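Mevonen Makers Forum > Student Projects > Arms and Grippers
Thread: Soft stuff + two-finger gripper = four weeks of my life

tapered_gut
Wed 20 October

Posting for our club's entry in the Kokbridge student tidy-up challenge. You get a bin, a pile of soft things, and a clock. Rigid objects we can do all day. Give us a block and we look like geniuses. Give us anything crumpled and the arm acts like it has been asked to fold a cloud.

Our advisor, Nermin Uysal, wants us to learn it from demonstrations. So we take turns driving the arm by hand and recording. We have 1,192 episodes so far, a good many of which were recorded by me after dinner and should probably be sealed by a court.

The trained policy goes to the right place. It lines up nicely. Then it closes too early, grabs a pinch of air, and carries the air very carefully to the bin.

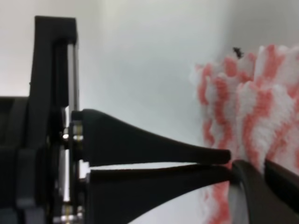

It does this from the left and from the right, so I don't think it's one bad camera angle. Fingers are the long skinny ones Güven Ertürk designed in March. He is proud of them and he reads this forum, so be nice.

Any ideas before we record another few hundred?

pinch_to_zoom
Your fingers are too long. I say this in every thread and in every thread I'm right. Long taper means the tip flexes, so the motor thinks it's closed on something when all it did was bend. Cut them down and put something rubbery on the ends.

guven_e
I was told people would be nice.

They flex a little. They flex the same amount on blocks and blocks work fine. We made them long so the body of the gripper stays out of the pile, and the short set we had before would bulldoze everything into the corner of the table.

pinch_to_zoom
Blocks push back. Cloth doesn't. Your motor can't tell cloth from nothing.

oldbelt27
Before anybody picks up a saw: tapered_gut, how do your drivers decide when to close? Because when our school did this, half the team closed as soon as the tips touched and the other half shoved in first and then closed. The policy averaged the two and came up with a third way that nobody had ever done and that didn't work. Very creative, zero points.

tapered_gut
Oh no.

I just asked in the club chat. We have touchers and shovers. We also have one guy who sort of stirs.

oldbelt27
There you go. Get rid of the stirring first.

Then write down one way of doing it and make everybody stick to it. We went in deeper than felt polite, paused a beat, closed, and lifted slowly. Re-recorded only the soft objects and it was a different robot.

lumora_lab_rat
Half agree. Consistent driving helps, but if your wrist camera is as close in as ours, depth is a guess once the fingers are near the pile. Ours couldn't tell "at the edge of it" from "in it." We added a second camera off to the side and that did more for us than any amount of lecturing the drivers. We lectured them too, for morale.

pinch_to_zoom
Or shorter fingers.

oldbelt27
A second camera means re-recording all of it, and they have a deadline. I wouldn't.

lumora_lab_rat
Fair. When is the deadline?

tapered_gut
Sooner than I've been telling my parents.

OK, the plan: the stirrer is on snack duty. Everyone else shoves, pauses, closes. We throw out the soft-object episodes where the close happens at first touch, which I can find from the gripper log, so at least I don't have to watch myself fail at full length. If it still carries air around we'll try rubber on the tips, and pinch_to_zoom can have that one.

guven_e
Rubber yes. Saw no.

pinch_to_zoom
I'll take rubber. Post the before and after numbers, please. People always come back to say "fixed it" and then vanish.

tapered_gut
Will do. Recording starts after class tomorrow, if the arm's still where we left it and the Yüksel team hasn't swapped our power supply again.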